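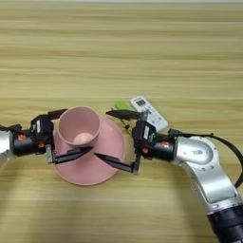 Two-arm home build: grippers come too close together when handling a cup on a plate

Setatance Community Help > Home Builds > Two-Arm Setups

Posted by bench_north

I am building a two-arm tabletop system in a spare room. Both arms are bolted at the near side of a wooden table and are driven from one desktop computer running the Clostatura motion package. The practice task is to lift a pink cup from a wide pink plate, with one gripper on each side, and set it down again.

Each arm performs correctly when run alone. When both are run together, the lower fingers approach the same point in front of the cup, and on two occasions they have touched. The software reported no fault either time. I have repeated the base calibration and lowered the speed limit to 300 in the settings file, without any change in the result.

I would be grateful for advice on the following points:

1. Whether the two arms should share one coordinate origin or keep separate ones.

2. Whether the fingers should be shortened, or the approach angle changed in software. Both grippers have long pointed fingers, and the plate leaves little room beneath the cup.

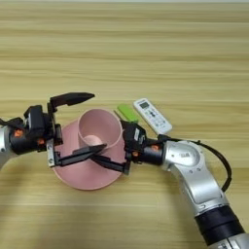 3. Whether a cup and plate are a sensible first task for two arms, or whether smaller items should be attempted first with one arm only.

The arms were purchased second-hand and no manual was supplied.

Reply from Leonie Mühlbauer
Member, Görtz Shared Workshop
March 25, 2023

The arms should share one origin. With separate origins, each controller checks only its own path and has no knowledge of where the other arm is. This would explain why no fault was reported. In Clostatura, the shared origin is set in the workspace file and both arms must then be measured from the same mark on the table. Please choose a mark that will not be moved or covered by the work.

After the origin has been changed, the existing base calibration is no longer valid and must be repeated for each arm. I would also add a keep-out zone along the center line of the plate, 12 mm wide, which neither lower finger may enter. The zone can be reduced later if it proves too strict.

I do not recommend cutting the fingers. The length is useful for other work, and a shortened finger will require new gripper offsets. It is preferable to raise the approach on one side so that the two tips are at different heights when they pass in front of the cup.

Regarding the third point, single-arm work with small items is a good way to confirm the offsets before both arms are used together. A battery is suitable, being rigid and of known size. The second arm should be parked well to the side during these trials, with its gripper open and pointing away from the working area.
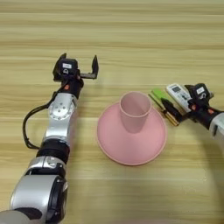
Twenty clean picks in a row is the standard we apply at our workshop before a second arm is enabled. Any failed pick returns the count to zero. Members are asked to record the origin and offsets in the log before the power is switched off.

Reply from k_rasmus

Same problem here with a Borska controller. Error 814 was switched off in the default profile and that is the collision warning. Check the profile first. I do not know whether Clostatura has an equivalent setting.

Reply from tablewright

A heavier cup may help. I use a steel one.

Reply from bench_north

Thank you for the replies. The origins were separate, as suggested. I have set a shared origin at the rear corner of the table and will repeat the calibration on both sides. The keep-out zone was accepted by the software, but the left arm now pauses for 2000 milliseconds before every move. If any member is familiar with this delay, I would appreciate a note on where it is configured.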